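**Re: Does hand-collected gripper data carry over to soft things?**

**tindow_bench** wrote:

Good morning all! We finally finished the glove set for the Rivano project, 48 demonstrations with the hand-held gripper, and I'm so pleased with how it's going (my wrist less so). We pinch near the wrist, on the lavender panel, and let the fabric gather into a fold between the jaws before we lift.
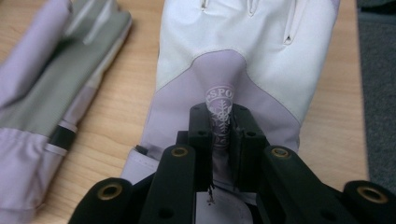
*Posted by **tindow_bench** · Saturday · 11 replies*

The policy trained on these got 15 of 16 pairings right on the arm, and I'd love to hear how others choose their grasp point.

**gadetti_fan** wrote:

Lovely work, but I'd be careful with that 15. Were the gloves always palm-up? Ours looked wonderful too until we flipped them over.

**tindow_bench** wrote:

Fair question! Palm-up for every test, yes. Training had both, though, so I'm hopeful.

**mendes_lab2** wrote:

I don't agree that flipping matters so much, dear gadetti. For us it was the pinch: grab across the logo and the print is half hidden, and our matching step got worse. I'd go lower, toward the cuff.

**gadetti_fan** wrote:

Lower slipped constantly for us. Run both, please, and post the numbers!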